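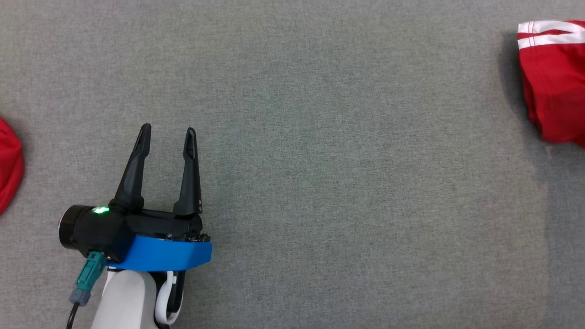

**Odeck Running Club · Kit and Laundry Help**

### Red shorts with white trim, how to wash without pink?

Hello to all. I joined the Plornville group in April and I have now several red things for running. One pair of shorts has a white stripe on the side, a striped waistband and a white lining inside. I am afraid the red color will go into the white. My machine is a Gavalas and it lets me choose the spin, the lowest is 473 and the next one is 1000. Which one is better? And must I wash red things alone every time?

*posted by slowfeet_1308*

---

**marta_k**

Wash them alone the first two or three times, in cold water, and turn them inside out. Tie the drawstring before, if there is one. Take them out as soon as the machine stops. Wet red cloth that lies on white cloth for hours is the biggest danger, more than the washing.
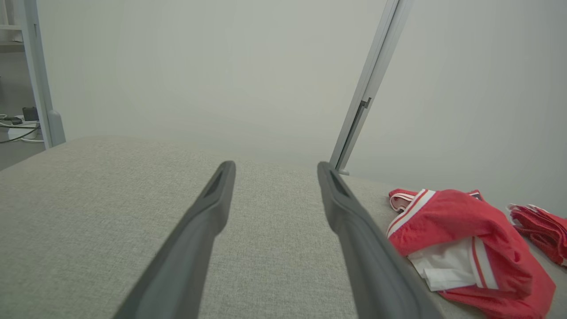 For the same reason I would not leave them in a heap on a sofa or a bed when they are still damp. Light gray fabric takes color also, and it is much harder to wash than shorts. Choose the low spin, the waistband will stay flat longer.

---

**oldshoe50**

cold wash. never had a problem

---

**Tivo_runs**

I agree with the first answer, only the spin I do differently. I use 1000 for all my kit and the elastic is still good. Please do not use softener, it makes the sport fabric hold the smell. I buy the Fladari color sheets and put one in with the red things. If the sheet comes out white, next time I wash them with my dark clothes.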